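Jasance Adds Permit and Volume Tracking for Wineries Shipping Direct to Consumers

Release 2 of the company's order screening service checks each shipment against state limits before a label is printed

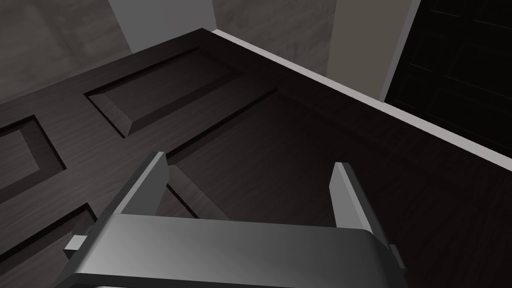

PLOSVILLE, June. Jasance, a supplier of compliance software to small and mid-sized beverage producers, has released the second version of its order screening service for wineries that ship directly to consumers. The release adds a permit calendar, a running volume ledger for each purchaser, and a revised address check for destinations where local rules differ from state rules.

Direct shipment of wine in the United States is regulated state by state. A winery that sells through its website, by telephone or through a wine club must generally hold a permit in each destination state that requires one, collect and remit the applicable taxes, file periodic reports, and use a carrier approved to deliver alcohol. Many states also limit the quantity that one person or household may receive in a given period. The limits are expressed in different units, including cases, bottles, liters and gallons, and the period may be a month or a year.

The Jasance service runs between the winery's order system and its shipping software. When an order is placed, the service reads the destination address, the purchaser's date of birth, the products ordered and the quantity of each. It converts the quantity to the unit used by the destination state, adds it to the purchaser's existing total for the period, and returns one of three results: release, hold or reject. A held order is placed in a queue for review by winery staff. A rejected order does not reach the label printer.

"Most of the errors we see are in club shipments," said Simin Parsa, director of product at Jasance. "A member joins in one state, moves to another, and changes the address the night before the run. The order was acceptable when the batch was built. It has to be checked again when the batch is released, and the new version does that automatically."

Changes in Release 2

The permit calendar stores the number, issue date and renewal date of every permit the winery holds. Orders to a state are held automatically when the permit for that state has lapsed. Renewal notices are sent to a designated contact, and a second contact can be added for wineries with more than one licensed premises.

The volume ledger records shipments by purchaser and by delivery address. Earlier versions recorded shipments by purchaser only, so two members of one household could exceed a household limit without a hold being raised. Wineries can import past shipments from a spreadsheet so that totals are correct from the first day of use.

The address check has been rebuilt to recognize restricted localities within states that otherwise permit direct shipment. It also identifies post office boxes and addresses that cannot accept a delivery requiring an adult signature. Staff can override a hold after entering a reason, and the override is kept with the order record. A rejection cannot be overridden.

Reports can be exported by state, by period or by product. The export includes the invoice number, ship date, carrier, tracking number, volume and tax collected for each line. Jasance does not file reports on behalf of its customers. Responsibility for filing, and for the accuracy of permit information entered into the service, remains with the license holder.

Pilot Use

Release 2 was tested at Workesgate, a winery and fulfillment warehouse that packs orders for its own label and for several neighboring producers. During the pilot the service screened the Workesgate spring club shipment and placed 234 orders on hold. Of these, 15 were rejected after review, and the remainder were released once an address or date of birth had been corrected.

The pilot led to two changes before general release. The hold queue can now be sorted by destination state, and a corrected order returns to its original batch. In the test version, corrected orders were moved to a new batch, and packing lists had to be printed a second time.

Data connections are provided through Dumitrescu, an order routing platform already used by a number of Jasance customers. Wineries that do not use Dumitrescu can upload order files manually or connect through the Jasance programming interface. Documentation for both methods is available to account holders.

Availability

Release 2 is available now. Existing customers will be moved to the new version at their next billing date, and no reinstallation is needed. Permit records carry over, but renewal dates should be reviewed after the change, as the earlier version did not require them. The entry plan covers up to 100 screened orders per month. Larger plans are priced by order volume, and separate terms apply to warehouses that ship under more than one license.

About Jasance

Jasance develops order screening and record-keeping software for wineries, cideries and fulfillment warehouses. The company is based in Plosville. Information in this release is provided for general purposes and is not legal advice. Producers should confirm current requirements with the alcohol regulator in each destination state.

Media contact: Simin Parsa, Jasance, Plosville

2 Comments
15 Shares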